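Ticket 1464
Subject: Apprentice hours not showing after farm transfer
Product: Ruser placement portal, training log module
Opened by: Isauro Quintero, Fillenetti Farm
Status: Closed

Original report

We took on an apprentice in July who moved to us partway through her season from Boiko Orchards. She needs 200 field hours for the certificate. Before the move her log showed the hours she had done at Boiko. After we accepted the transfer, the log opens but the total reads 0, and the progress bar is empty. Her name, start date and housing form all came across fine. I have logged out and back in and tried a second browser. Same result.

She can still add new hours. I had her enter one morning of irrigation work as a test and it saved, so the total now reads 4. The old hours are still missing.

Attachment 1 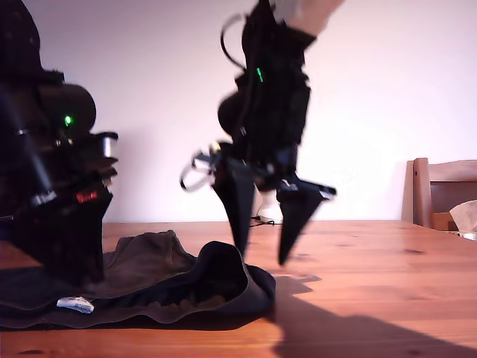

Two arms at the wooden table.

Support, first reply

Thank you for the details. Please check the following and write back with what you find.

Open the apprentice's record and go to Placements. Tell us how many placements are listed and what the status is for each one.

Open Training Log and set the Farm filter to All Farms. By default it shows only the current farm.

Do not re-enter the old hours by hand. If they come back later, they will be counted twice and will have to be removed one by one.

Isauro Quintero

Placements shows two. Boiko is "Ended, unsigned" and ours is "Active." With the filter on All Farms I can see the Boiko entries, but they are gray and the total does not change. There are 7 weekly sheets. The hours on each sheet look right to me and to her.

Support

That explains the total. Hours count toward the certificate only when the host farm has signed the weekly sheet. The sheets at Boiko were submitted but the farm ended the placement before signing them. Once a placement is ended, the sign button is hidden on the host's side, so they would not have seen anything waiting.

We can reopen the placement for signing only. This does not change the end date, and it does not affect the stipend record at either farm. We need a short written okay from the previous host. An email from the address on their account is enough.
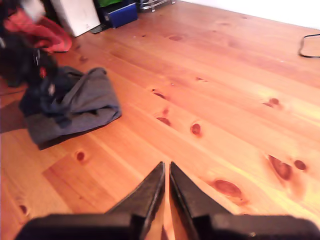

Boiko Orchards: We're fine with reopening it. I thought the sheets signed themselves when we closed her out, as the old paper packet worked that way. One thing, the third sheet has pruning hours listed under harvest. Can I fix that before I sign or does it need to go back to her?

Support

You can send it back with a note. Click Return on the third sheet and choose Wrong Category. She will see it in her log and can change the category without retyping the hours. After she resubmits it, sign it with the others.

The placement is now open for signing. It will close again by itself when the last sheet is signed.

Isauro Quintero

She fixed the third sheet at lunch and sent it back. Six of the sheets have turned black in the log, and the total went up. The one she resubmitted is still gray.

Support

The resubmitted sheet is in the host's Returned tab. It does not go back to the main list. Boiko has been told where to look.

We also found a smaller problem while going through the record. The certificate type was set to Prirer General, which counts classroom time separately. Your program is set up for field hours only.
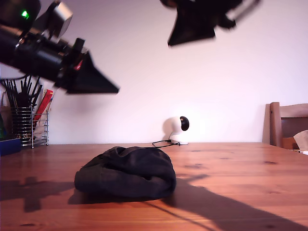 We have changed the type to match your program. The requirement stays at 200, and the hours already signed are not affected. If you take other transfers this season, check the certificate type on the first page of the record before accepting. It copies over from the old farm and cannot be edited by the host afterward.

Isauro Quintero

All the sheets are black now. Total matches what she had written in her notebook, including the test morning here. That morning was real work so please leave it in.

Is there a way to get a warning when a transfer comes in with unsigned sheets? I would have held off on accepting it.

Support

Not at present. We have added it to the request list for the placement screen. Until then, the Placements page shows "unsigned" next to the old farm before you accept, if you open the full record from the transfer notice.

The test entry has been left in place.

Resolution: Previous placement reopened for signing, one sheet returned and corrected, certificate type changed. Ticket closed at the reporter's request.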